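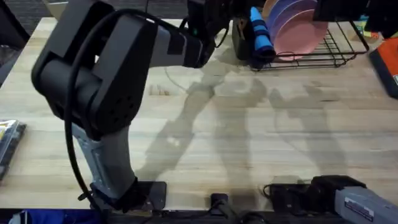 I have loaded dishes my whole life without giving it a thought, and then I spent most of January trying to do it through a pair of robot arms, and I can tell you it's a humbling way to pass a month. The job we settled on at Lorkmont is called Suvarna on the schedule (Yamuna Mudaliar names everything, and I've stopped asking). You steer the arms by remote control, they remember what you did, and later a model tries to learn it from you. My first mornings went into nothing fancier than the pink plate and the purple one behind it in the wire rack. Two plates! I'd come in on one a little too fast, lean on its neighbor, and have to start the whole run over.

What finally helped was slowing down before I got anywhere near the rack. Sreekumar Joseph has a lovely way of stopping in mid air, fingers open, for what feels like a full breath, and then going in. I copied him shamelessly and my runs got better that same afternoon.
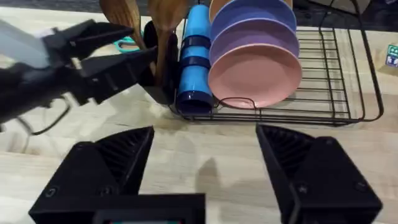
Posted by Dorota Walczak in Workbench Notes | 3 comments

Two hands is the part I still find hard. Your own left hand looks after itself, more or less, but over the controls it wanders off the second you concentrate on the right one, and I've bumped more things with the arm I wasn't thinking about than with the one I was. Jamie Stockdale talks to his out loud ("stay there, lefty"), and I do it now too.

We need 296 good runs before anyone trains anything, and I have 14 to my name, so there's a way to go.

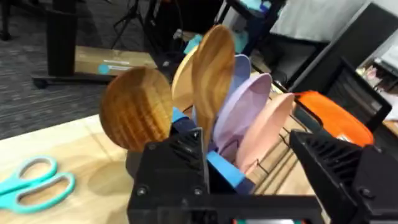 My favorite sessions are the ones where we mix up the dishes. If every run used the same plate, the model would learn that plate and be lost with any other, so Yamuna keeps bringing in new ones. I'm very fond of the oval wooden one, which stands up taller than everything else in the rack, but I grip it too high every time. The bright orange one is easier for me, maybe just because I can find its rim quickly on the screen.

Next up is cups, and I'm already nervous about them.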